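Home | Shows | Request Line | Help Desk | Log in

Ticket 57 – Song keeps vanishing from the evening playlist
Status: open

Hello again, it's me from the Rerndale evening show. I've got a song that won't stay put and I'm losing my patience with it! It's "Saltwater Hymn" by Llorente, the one from 2000 that a couple of stations wouldn't touch because of the line about the vicar. We play it most weeks – listeners love it – and now it drops out of the playlist every time I save.

What I've tried so far. I took it out and put it back in (twice). I logged out, made a cup of tea, logged in again. I tried it on the other computer in the Ivthorpe studio and got the same thing: song goes in at number 5, I press save, the list comes back and number 5 is whatever used to be number 6. No warning, no message, nothing. 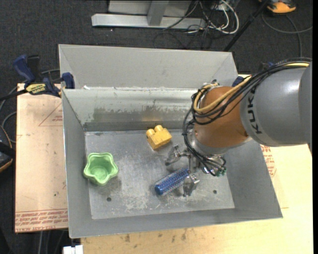

Then I wondered if it was the length, as ours is the long album version with the organ at the start. So I swapped in the single. Gone as well. Other Llorente songs stay where I put them, including a much ruder one, so it can't be the band's name.

Update, 2 hours later: found something! In the Gendach library screen there's a little box called "Hold for daytime" and it's ticked for this song, both versions. I never ticked it. My guess is it's left over from the old list of songs we had complaints about, which must have come across when we moved everything over. I unticked it and saved, and the song stayed in the playlist until I closed the page. When I opened it again the tick was back.

So could someone with more buttons than me please clear it properly? And could you check if the rest of that old list came over too? I'm fairly sure there were some perfectly harmless Christmas ones on it. The show goes out at 7 in the evening, so it shouldn't be caught by a daytime rule anyway.

For now I'm playing it off the CD – works a treat, but it doesn't show up in the played list and people keep writing in to ask what it was.

We use cookies to keep you logged in. Accept | Settings

Contact the help desk | © Rerndale Community Radio | Back to top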